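5 June 2025

So we've finally got the go-ahead to buy more hand-held grippers for the Pukico room! Wubit Weldu signed off the order this morning, which means 36 extra units by the end of summer (I'd asked for 50, but never mind).

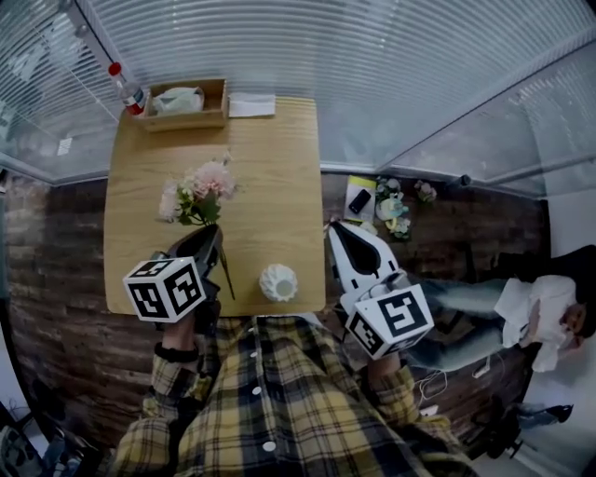
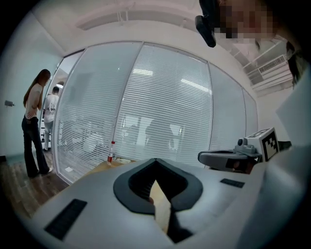 Most of the haggling was over spares. Léonie Marchal wants a shelf full of jaws and pads before any new grippers turn up, and after the wait we had in March I'm with her. Mohsin Qureshi has set aside money for almost 200 spare parts, plus a few more tables, and he's still chasing Belay for a better price on delivery.

If your team wants a share of the new kit, tell Mohsin which weeks you need it. He's doing the rota next.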